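From the Block Table
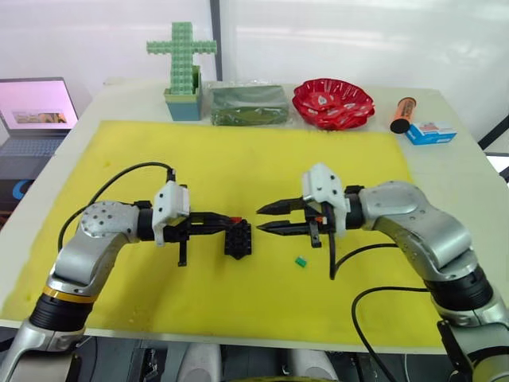 The cactus is back in its pot, and I would like it noted that I was against calling it a cactus from the start. It is a green cross made of studded blocks. It has no spines and no flower, and its arms stick straight out at the sides like someone directing traffic. Raelene Dunstan put it in the teal pot at the May meeting, said "cactus", and that was that. Members have since been heard asking whether it wants watering.

For those who missed the last session, we are still on small builds. The rule is 20 blocks or fewer, and it must stand up by itself on the yellow mat. The foam has a bit of give in it, so anything tall and thin has a good think about its future before falling over. Eusebio Alvarado's lighthouse lasted 15 minutes, a club record, and went down while he was fetching his coat to go home. He maintains that it should count as standing, as he wasn't there to see otherwise. We have taken this under advice and forgotten about it.

A word about the mat. Yes, it has stains. No, I don't know what all of them are. It has been scrubbed twice with washing-up liquid and once, by Quyên Châu, with something from under her sink that made our eyes water, and the marks came through it all looking rather well. It stays, because blocks dropped on foam don't bounce under the radiator, and blocks dropped on a bare table always do.

Which brings me to the little green ones. They are the smallest blocks we own and they wander. If you find one on the mat at the end of the evening, it goes back in the tub with the other greens. It does not go in your pocket to be "brought back next time". Two came home to us recently from the inside of a washing machine, very clean.

Black blocks are also short, thanks to Shona McPhee and her steam engine. It is a splendid engine and she won't hear of taking it apart, so for now anybody wanting black will have to negotiate. She can be softened with shortbread.

Next time we try plants, as people seem set on it. Anikó Bognár is bringing her Drultano book of garden models, which has a tomato on page two that has beaten better builders than us. Bring your own pot if you have one – anything a mug's width will do – and please wash it first. Soil gets between the studs and I am the one who ends up with the toothbrush.

Doors open at half past six. The laptop is for looking up instructions. Cricket scores can wait until the tea break, Eusebio.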